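ok small thread about moving back to a country town after nine years in the city, seeing as a few of you asked

first thing: everyone knows your car. I drove to the servo for milk and by the time I got home Mum had rung to ask why I was buying milk when she had two litres going spare

second thing: the footy club. I said I'd "maybe come down and watch" and I am now on the canteen roster, the raffle roster and the jumper-washing roster. I haven't played since under 12s!!

our colours are red and white, so yes, I have learnt a lot about colour runs this winter. cold wash, always. my brother did one load at 60 and the reserves ran out in pink (they won by 94 points, so now they want it done again)
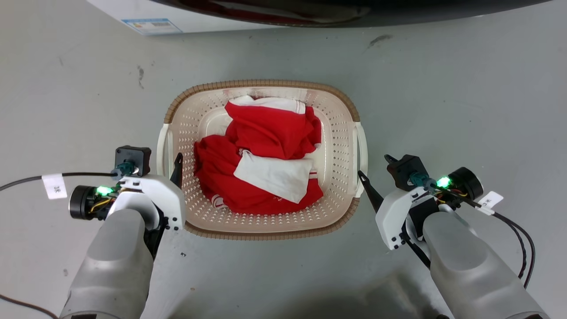
Godoy, July

morning all, part two. minus 2 at the oval at 7am and Rhodri Skyrme was already there marking the lines in shorts. the man is 71 if he's a day

rent though. I'm paying $480 a week LESS than I was for the flat, and I've got a lemon tree and a shed. the shed has a possum. the possum has opinions about the shed

things I miss: dumplings after 9pm, trains, being able to buy undies without bumping into my old maths teacher

things I don't miss: pretty much the rest of it

anyway canteen opens at 11, pies are $6, come and say g'day if you're driving through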